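# How do you teach a robot to tidy a table?

Hello again! Last time I wrote about why robots are so bad at stairs, and lots of you sent in questions afterwards. The best one came from a class who wanted to know this: if a robot has never put anything away in its life, how does it find out what to do?

I love this question, because the answer is a bit like how you learned to tie your shoelaces. Somebody showed you. Then they showed you again. Then you had a go, made a horrible knot, and they showed you once more.

## Why not just tell it?

You might think you could write the robot a list of orders. Move forward, close your fingers, lift up, job done. Try it with a friend and you'll soon see the problem! Ask them to be the robot and tell them how to pick up a pencil, using only words like "left a bit" and "down a bit". When we tried this in our kitchen, Nelli Tuominen (she's my neighbour, and she builds real robots) made me say eight different things before she had even touched the pencil. Then she dropped it on purpose, just to be mean.

And that was one pencil. What if it rolls? What if it's a spoon instead?

So the people who make robots often do something else. They do the job themselves, lots of times, and let a computer study how they did it. Each go is called a **demonstration**, a long word that only means "watch me".

## Borrowing the robot's hands

Your hand has four fingers and a thumb, and it can do loads of clever things without you noticing. Lots of robots have only two big fingers that open and shut, like the tongs you use for salad. The robot's version is called a **gripper**.

If I showed a robot a job with my own hands, it would be watching tricks it couldn't copy. It's like a bird giving you flying lessons! So the person holds a gripper in each hand and does the job with those. Now teacher and pupil have the same sort of fingers.

Somebody who is getting ready to teach has one in each hand, and the second picture is from a camera on a gripper, so you get a gripper's view of the same table.

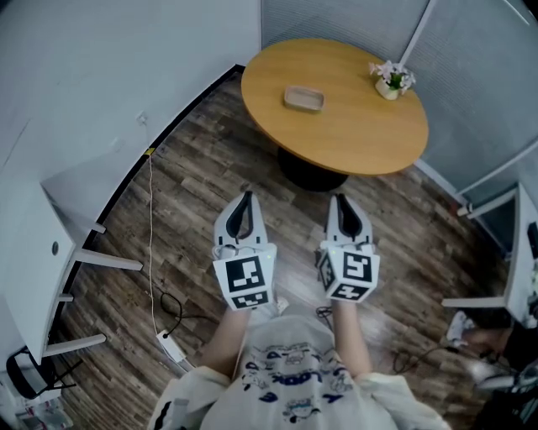
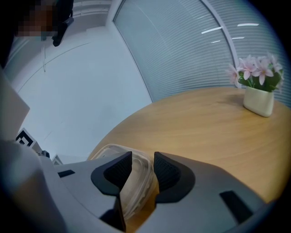 A camera down by the fingers is very useful. When you thread a needle you bring it close to your face, don't you? A robot can't bring its face anywhere, so it gets an eye near its fingers instead.

Black-and-white square patterns help too. They're a bit like the square codes you scan with a phone. A camera can spot one very easily, and from how big and how slanted it looks, a computer can work out where it is and which way it's turned. Put patterns like that on a gripper and you can follow where it goes.

## Again, again, again

One demonstration isn't much good. Suppose you only ever showed a robot how to pick up a cup from the very middle of a table. Move the cup a little way over and the poor thing might grab at the air!

So you keep changing things. Put the cup near the edge. Turn it round. Try a different cup. My friend Raili Pelkonen once spent a whole January teaching a robot called Groketti to put lids on boxes, and by the end she had 2577 demonstrations. I asked if she'd got bored and she said only for the first 900.

Afterwards the computer looks through all those goes and hunts for patterns. What did the camera see just before the fingers closed? Which way did the gripper move next? This part is called **training**, and it can take ages, but at least you can go and have your tea while it happens.

## What about remote control?

There's another way, where you sit at the controls and a real robot copies your moves while you make them. I've had a go and it's much harder than it looks! I kept squashing a sponge I was meant to be stacking. The good thing is that the robot's own arms do the job, so you find out straight away if it can't reach. The good thing about hand-held grippers is that you don't need to bring a whole robot with you.

## Your turn

Get two pairs of kitchen tongs (ask first, please) and try these:

- Put a sock into a bowl.
- Pass a wooden spoon from one pair of tongs to the other.
- Fold a tea towel in half.

The tea towel is the one that beat me. If you manage it, do it again with the towel turned sideways, and write and tell me how you got on.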